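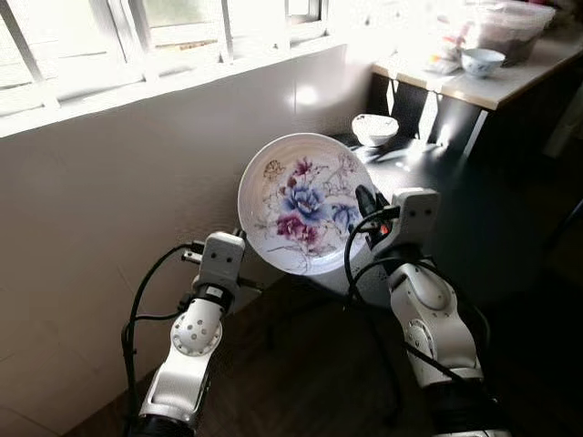 Painted plates should never go near hot water, according to Setareh Yazdani. Textbooks repeat this, mostly without testing it.

Does a blue peony on a white plate really need special care? We doubt it, at least until the maker's advice is checked. Clear plastic cups get less fuss and probably scratch sooner.

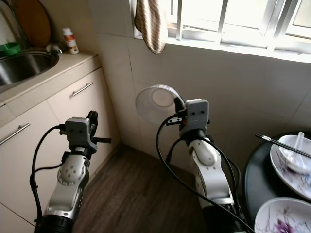 ## 3.2 Bowls and spoons

Soaking is the next supposed rule. A bowl left in the sink with its spoon is said to clean itself.
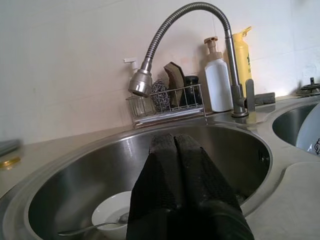 It rarely does, and two hours' delay proves little.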